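Marnby Closures: README

Last updated 30/04/2018

Hi, and thanks for downloading this. Marnby is a collection of close-up stills of small straight incisions being stitched shut, plus a plain spreadsheet saying what's going on in each one. I put it together because I teach basic wound closure and got sick of textbook drawings where the skin is a tidy beige rectangle and the thread always lies exactly where it should. Real thread loops over itself and gets in the way of the next bite, and I wanted my students to see plenty of that before their first practical.

There are 2,620 stills in this release, taken from 200 closures. If you have the March version, please bin it. The file numbering changed and the two spreadsheets won't line up (my fault, sorry).

What's in the folder

stills -- all the pictures, sorted into one folder per closure
closures.csv -- one row per closure
stills.csv -- one row per still, with the labels
notes.txt -- my running comments, unedited, spelling mistakes and all
LICENCE.txt -- please read it, it's short

The labels

Every still gets one stage label. I started out with far too many and Anju Upadhyay talked me down to 11, which is still a lot, but each one has earned its spot. The ones you'll meet most are approach, point on tissue, bite, pull through, thread slack, first throw, second throw and snug down. The others are for odds and ends like regrasping the needle or trimming the tail.

"Point on tissue" and "bite" cause the most arguments. My rule is that if the point is touching the edge of the wound but you can't be sure it has gone in, it's point on tissue. Once the needle has clearly entered, it's bite. With a shiny surface you often get a bright glint just where you'd like to be looking, and I've gone with the cautious label in those cases. You may well disagree! There's a column called unsure that I've marked with a y wherever I dithered, so you can filter those rows out or go and have the argument yourself.

Thread has its own column too: loose, looped, taut or not visible. Looped means a proper curve standing away from the surface, the sort that can catch on the next pass if you don't keep an eye on it. I didn't plan on recording this at all. Then I noticed that nearly every question I get from second-years is about where the slack goes, so back I went through the whole lot with a big pot of tea.

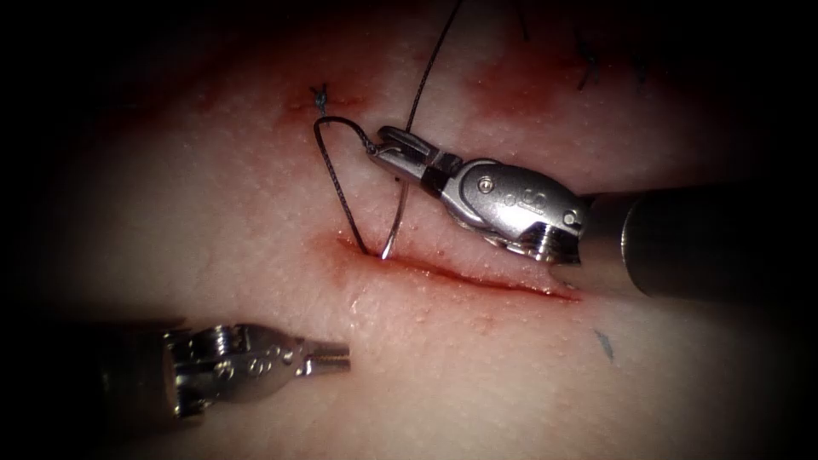

The wound column is simpler. I note which way the incision runs, whether the edges are meeting or gaping, and whether there's any red showing along the lips. That's yes or no only. I had a go at grading it as a light, medium or heavy smear and couldn't agree with my own answers from the week before, so that column is gone.

Needles are curved all the way through the set. If you're after straight needles or staples you'll want another collection, and I'd love to hear about it if you find a good one.

How I label

I go closure by closure, in order, so I know where I am in the sequence. Then I do a second pass with the stills shuffled, and anything where the two passes differ goes to Anju. She's quicker than I am and a good deal less sentimental about my favourites. For eight of the closures we never did settle things. They're still in, flagged as disputed in closures.csv, and they make very good discussion material if you're running a tutorial.

Things that might trip you up

The light falls off hard in a lot of these. The middle is bright and the corners go to black, so don't go reading anything into the dark bits. If you brighten the stills, keep the originals somewhere, as the small wet-looking highlights on the tissue blow out really quickly and take the texture with them.

Colour isn't consistent from one closure to the next. Tissue can look cream in one folder and nearly grey in another. Please don't use this set to teach anyone what healthy tissue colour is!

Some folders are much thicker than others. A fiddly knot eats up stills, so the throws are over-represented and the approach shots are a bit thin on the ground. If you're calculating anything, weight by closure.

There's nothing about healing in here, and no follow-up of any sort. Each folder ends at the last stitch or a little before it. I can't tell you whether a given closure was a good one in any clinical sense, and the labels don't try to.

What it's good for

Tutorials, mainly. I like putting up a single still and asking the room what the next move is, then flicking on to the next one. It also works for practising needle angle by eye, and Morton has been using it as a sorting exercise (print, shuffle, put back in order), which I'm told gets surprisingly competitive. It isn't a substitute for time at the bench with a needle holder, and please don't assess anyone with it.

Getting hold of me

Corrections are very welcome. Send the closure number, the still number, what I wrote and what you reckon it should be. The Nazarenko mirror is usually a little behind, so check the date up top before you report something I've already fixed. If you use Marnby in a handout, credit it as Marnby Closures, Brirnulia teaching collection.

Next on the list is tidying up notes.txt and adding a column for bite distance from the edge, once I've worked out how to measure it without a ruler in view. If you've got ideas on that, I'm all ears.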